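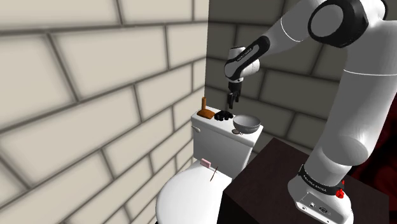
A robot arm with its two black fingers over a toilet tank.

Why does the referee add extra minutes?

A football match lasts 90 minutes. So why are the players still charging about when the clock says 93? Welcome to stoppage time, one of the most nail-biting bits of football!

In some sports, the clock stops whenever play stops. In football it keeps on ticking, even when someone is hurt, or a team is swapping players, or everybody is jumping on top of the girl who has just scored. All of that uses up playing time, so the referee keeps track of it and gives it back at the end of the half.

Close to the end, an official at the side of the pitch holds up a board with a number on it. If it says 5, there will be at least five more minutes. Look at those words again — at least! If a player gets injured during the added minutes, the referee can add even more. What the referee can't do is make it shorter than the board says.

Both halves can have stoppage time. The second half often has more, as that's when lots of teams bring on their substitutes.

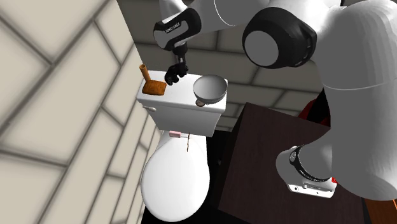

Telness, May

The crowd of 1,381 at Telness found out how exciting it can be when Doltberg came to play. The home team went a goal behind in minute 62, and it stayed that way right up to the 90th. Then up went the board, with a big bright 5 on it. Riet Verstraete headed in a corner with two of those minutes left, and the noise was enormous!

"I could hear people shouting at me to run back to the middle," says Riet. "We wanted to win it!" They didn't quite manage that — it finished 1–1.

Word box
Half: 45 minutes of play. There are two in a match.
Substitute: a player who comes on to take a teammate's place.
Time-wasting: being slow on purpose, such as taking ages over a goal kick. The referee can show a yellow card for it.

Try it yourself
Next time you watch a match, write down every long stop in the second half and how long it lasted. Add them up before the board appears and see how close you get!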